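Against the Open Office, Again

Okgate moved its accounts staff into one big room last November, and I worked there until spring. The company said we would talk more. We wore headphones.

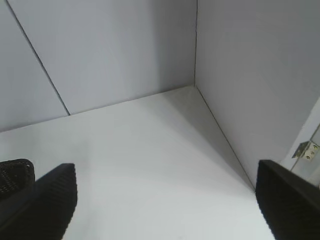
I don't think people need a private office with a door. Most of us would settle for something at our backs and something at our side. At Lenihan, where I worked before, 29 of us shared a floor, but the desks had dividers, and you could add up a column of numbers without losing your place. 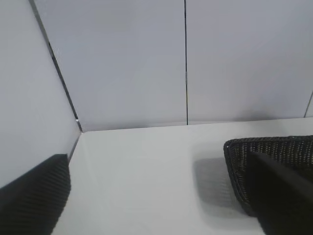

Dividers are cheap next to the hours lost without them. The usual complaint is that they make a room dull, and I grant that. Pale gray panels standing behind and beside a white tabletop are not much to look at. But dull is fine at work — I have a window at home.

Managers also say they want to see their teams. They can walk over.
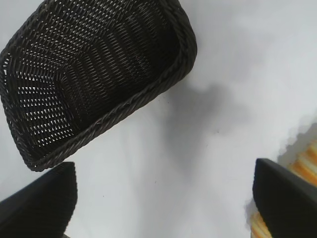
If a firm can't afford to rebuild, it can start small. Give people four quiet hours a day, and let them pick their own seats. Put the phones in another room. Okgate tried none of this, and by the time I left, three of the nine people at my table were working from their cars.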